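Speaker notes — looking after the Komov cell
Efua Laryea

Opening. Say what the talk covers: one cell, one arm, one wrist camera, and the dull work of keeping them honest. If they came for a demo, tell them now.

The sales line was that the cell looks after itself. I have heard that about every machine I ever had to clean. Gidarton's handbook gives the daily check eight lines. Ours at Odoi is longer, and I would still not call it complete.

Start with the table. Before the first run, wipe it corner to corner with a damp cloth, then a dry one. Look at it through the wrist camera, because the camera is what has to work with it. A patterned top hides dirt from anyone standing at the door.
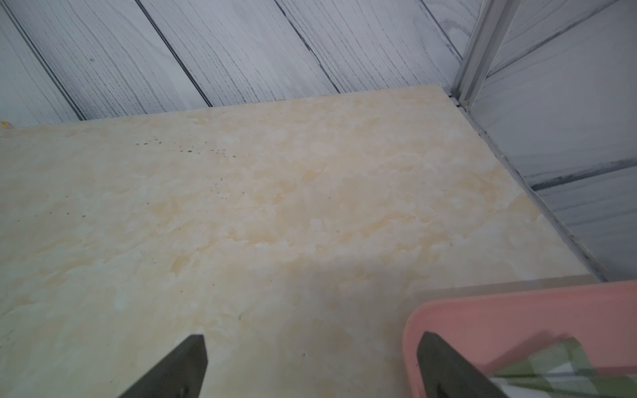
Wrist camera view, fingers open. Note the dark specks towards the back wall, upper left.

Let them look for a moment. Ask who would have passed that table.

Fingers next. Open them fully and look at both tips from the camera's side. Check each for play by hand with the drive off. We log the open width every 600 cycles. I don't trust the self-test for this — it reports what the motor did and says very little about a loose screw.

Then the corner post and its foot. Push it, firmly. If the post moves, stop and tighten before anyone touches the calibration. We once spent a whole August morning re-teaching positions to suit a loose bracket. Own up to this one, it usually gets a laugh.

Tray: seat it the same way every time. Grarel say their software copes with a shifted tray. Perhaps it does. I would like to see 30 runs in a row before I believe it.

Questions. Someone will ask whether the check could be automated. Ask them who checks the checker, then move on to spares.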